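公開実演デー 参加者・当日補助スタッフ募集

Rasska解体自動化室では、使用済みデスクトップパソコンの部品取り外しをロボットで行う作業の公開実演を2月に開きます。見学を希望する方と、当日の補助スタッフを募集します。

見学者
定員:61名(申込順)
対象:機器の保守、リサイクル、生産設備の仕事に携わる方、または工学系の学生
参加費:無料

補助スタッフ
募集人数:3名
仕事内容:受付、見学者の誘導、取り外した部品の仕分け
時給:1196円、交通費別途支給
経験は問いません。立ち仕事です。事前説明会に出られる方に限ります。

実演は1回15分で、午前と午後に行います。担当はShih-chieh TaiとArūnas Lepikです。説明は日本語と英語で行います。

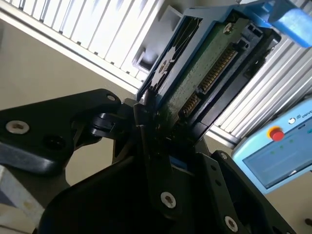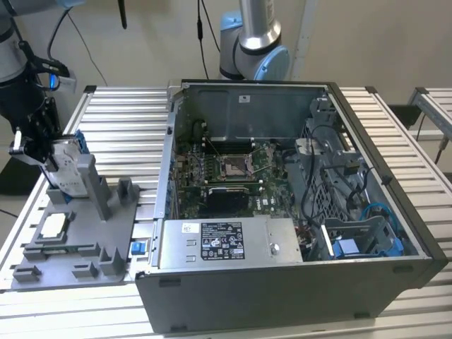 補助スタッフの仕分け作業は、実演の合間に行います。部品は種類ごとに分け、番号札を付けて棚に戻してください。ハードディスクは青い枠に入れたまま扱い、基板の面や端子には指を触れないようにします。CPUも素手では持ちません。手袋は当室で用意します。作業の手順は事前説明会でReynaldo Macaraegが説明します。

見学者の方は、実演中は床の線の外側からご覧ください。撮影はできますが、フラッシュは使えません。かかとのある靴やサンダルでの入室はお断りしています。

申込方法
氏名、所属、連絡先、見学か補助スタッフかの別を書いて、Rasska受付のSena Kwofieあてにメールでお送りください。見学の方は午前・午後の希望もお書きください。

締切:2022年12月7日
補助スタッフの採否は締切後にメールで連絡します。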